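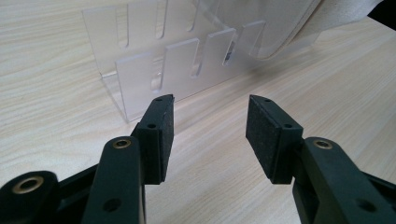

Two-finger gripper with foam-faced pads, open, in front of a clear acrylic slotted rack on a wooden tabletop.

Workshop and Kitchen Tips: Can a gripper do the racking yet?

Nov 12, 2020

Slotted racks turn up in most kitchens and workshops: plate racks, letter racks, saw blade holders, offcut stands. Loading one by hand takes no thought. Loading one with a machine is still a fair test of the machine, and most of what makes it difficult can be reduced by changing the bench, which costs less than changing the gripper. The notes below apply to small two-finger grippers and to the chores people ask about most often. Several of the tips are worth following even if the only gripper in the house is a pair of tongs.

Why slots are hard

A slot constrains position across its width, angle about the vertical axis and tilt. A person corrects all three by feel, letting the part rock against the edge until it drops. A gripper with no force sensing has to arrive close to correct, or it pushes the rack across the table. With a double row, as in racks that have slots in both a front and a rear panel, a part can enter one panel and foul on the other. The usual symptom is a part sitting skewed with one corner high.

A rounded slot bottom helps a little. It lets a thin sheet settle toward the centre line instead of catching on a square corner. A light chamfer on the top edges helps more. On acrylic, break the edge with a scraper or 400 grit wet paper, and leave the flame torch alone unless you have practised on scrap.

Fixing the rack down

Most failed insertions on our bench were rack movement. Acrylic on finished timber slides under very little side load.

- Put a sheet of rubber shelf liner under the base. Cut it slightly smaller than the footprint so the edge does not lift.
- If the rack has to come off for washing, screw two low battens to the bench on adjacent sides and push the rack into the corner they form.
- Avoid double-sided foam tape. It compresses, and the rack then sits at a different height each week.
- Mark the rack position in pencil on bare timber. A rack returned to its marks does not need to be taught again.

Seeing clear plastic

Transparent parts are poor targets for cameras. Grain and colour from the bench show through the panel, and the brightest features are reflections off polished edges, which shift when the light does. Depth cameras tend to read the surface behind.

Three remedies, in the order we would try them. Move the lamp so it lights the rack from the side, and keep it there. Put a strip of matte tape along the top of the front panel, trimmed clear of the slots. Failing both, stop looking for the rack at all: fix it as described above and drive to a stored position.

White translucent lids and tubs are nearly as awkward. Keep them off the bench during a run. A pale object behind a clear one removes what little contrast there was, and the same applies to a person hunting for a contact lens case on a white vanity.

Pads and linkages

Textured foam or rubber facing is standard on light grippers. It conforms to uneven edges and holds thin sheet without much force. It also picks up dust.

- Wipe pads with a damp lint-free cloth before each session. Isopropyl alcohol is acceptable on most rubbers, but test a corner on foam, as some of it swells.
- Do not use dish detergent. The residue lowers friction.
- Replace facing when it has gone shiny or when a part can be rotated in the closed grip with one finger.
- Check the pad screws. A loose pad tilts under load and looks like a programming fault.
- Bushed pivots want very little lubricant. Check the maker's sheet first, since some bushings are meant to run dry and oil only collects grit.

Oliwia Kurek ran our bench trial in May using the Hinik, a light two-finger unit sold for classroom use, on a slotted stand from Stesta. She made 100 attempts to place a flat sheet with the stand loose on the table and 100 with it battened. Loose, 9 attempts finished with the sheet fully seated. She did not bother plotting the battened figures because the remaining failures all had one cause, a sheet picked up off centre. A printed pick-up guide removed most of those.

Chores, as matters stand

Racking identical plates: feasible from a fixed stack to a fixed rack. Mixed crockery is a different job. Bowls nest and mugs have handles, and either will stop a simple program.

Unloading a dishwasher: not yet, for home purposes. Wet glaze is slippery, the lower rack rolls, and the owner loads it differently every night.

Sorting fasteners: feasible in a workshop if the fasteners arrive spread out on a tray. From a full bin, use a vibrating feeder, or a nephew.

Wiping a bench: feasible and dull. Clearing the bench first is the real chore, and no unit we have tried will do it on an ordinary kitchen counter.

Folding tea towels: slow. A human with a stack of tea towels will be finished before the first corner has been found.

Holding work while you do something else: the best current use by a good margin. A gripper clamped to the bench will hold a panel for gluing or a bag open for filling. It needs no camera and no program beyond open and close.

What it costs

The Skelstead arm we priced was $1,050 without a gripper. With gripper, mounting plate and power supply the quote came to $1,571 before tax. A plate rack, a square of shelf liner and two battens will come in under the sales tax on either. If the aim is a tidier kitchen, buy those first. If the aim is to learn how the machines work, buy them first anyway, as the arm will need them.

Reader query

A reader named Seneviratne asks whether a cutlery basket is easier than a slotted rack. Dropping forks into an open basket is easier, yes, provided the basket is wide and nothing matters about orientation. Knives should be left out of it. A light gripper holds a knife by the flat, and a small bump will turn it in the pads. Load knives by hand, points down, and keep your other hand off the basket while the arm is powered.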